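Bins, Brushes and Small Returns
Speaker notes – Kiyoshi Honda
Sastel packing day, Wednesday, May 20, 2026
35 minutes with questions

Opening

Say name, say Taven, say returns. Most people in the room do outbound, so spend a minute on what comes back to us: hairbrushes, combs, soap dishes, toothbrush cups, nail kits, travel bottles. Light things, odd shapes, a lot of handles.

Ask for hands: who has a bin at work they would be embarrassed to show a customer? Wait for it. Put my own hand up.

The talk is about the bin. What it does to the item, what the item does to it, and when to take it out of use.

Slide 2 – How we started

When I came to Taven every small return went into the same gray bin, whatever it was. We had 1,830 of them on the books. Reginald Nguyen-Tran walked the floor with a clipboard and a flashlight and graded every one of them, clean, marked or worn. It took him six working days. Thank Reginald here, he is in the second row.

We had been grading bins by the outside. Rims, corners, labels. The inside was left to whoever was packing. Reginald's sheet had a column for the inside, and most of the notes ended up in that column.

Slide 3 – Where wear shows

Go slowly on this one. Three places to look: the floor, the slopes, and the line where a slope meets the floor. People check the floor and stop.

The line at the bottom is where small things end up. You put a comb in at the top of a slope and it slides down. Do that all week and you get a dirty stripe. Some of it is only color left behind and comes off with a cloth. Some of it is a scratch, and a scratch holds dirt, and then the dirt goes onto the next white soap dish.

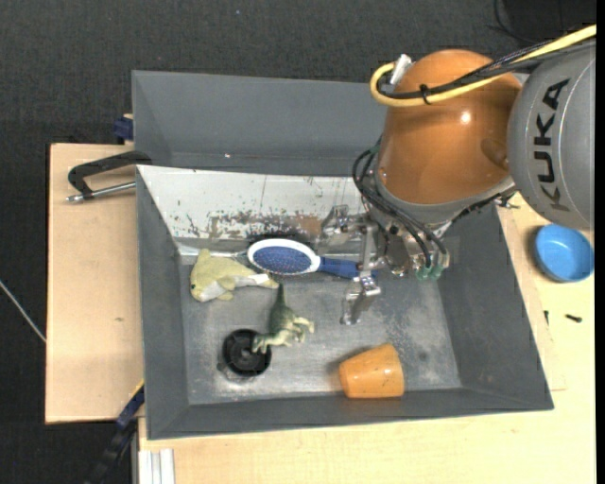

Slide 4. Large gray bin, hairbrush handle inside. Dark wear marks along the lower edge of the scuffed whitish panel.

Give them a few seconds with slide 4 before talking. Point at the dark band first, then the fine scratches higher up on the panel. Then ask: would you put a boxed item in it? Would you put a white one in it, no box? People usually say yes to the first and argue over the second. Let them argue for a bit.

My answer: boxed yes, bare and white no.

Slide 5 – Hairbrushes

I use hairbrushes because they are the worst of the small items. The head is wide, the handle is narrow, and they never lie the way you want. Bristles catch on bags and on each other. A paddle brush will rock on its back.

What we do now:
One brush per space, head toward the back wall.
Bristles up if the brush has no sleeve.
No brush on top of another brush, sleeve or not.
Anything with hair in it goes to waste. No discussion, no cleaning.

Somebody will ask about the waste rule. Hygiene, and we priced the cleaning and it cost more than the brush. Move on.

Slide 6 – Liners

We tried two. The Sovix liner is a thin mat cut to the floor of the bin. Easy to wipe, but it leaves the slopes bare, and the edge curled up after a few washes. The Hayashi liner covers the slopes too. It takes longer to fit and people grumbled for the first couple of weeks. We kept the Hayashi for bare items and use nothing for boxed.

Have both on the table. Pass them around now, not earlier, or they will play with them through slide 3.

Slide 7 – The wipe test

Do it live. White cloth, dry, one pass along the bottom line of the bin I brought. Hold the cloth up. If it is gray, wash the bin. Wash, then wipe again. If you still get color the second time, the bin goes to boxed items only.

We test 60 bins a week, picked by aisle. Reginald has the sheet if anyone wants a copy – it is one page.

Slide 8 – Retiring a bin

Cracked rim, out. Scratch you can feel with a fingernail, boxed only. Two failed wipe tests in a row, boxed only. Write the grade on the short end, same spot every time, in marker. We tried stickers and they came off in the wash.

Slide 9 – What I still don't know

Whether the steeper slope is better or worse for light items. We have a trial starting in June with both. Ask if anyone has tried it and get their email.

Questions. Stop at 35 minutes even if there are hands up, the room is booked after us. Collect the liners.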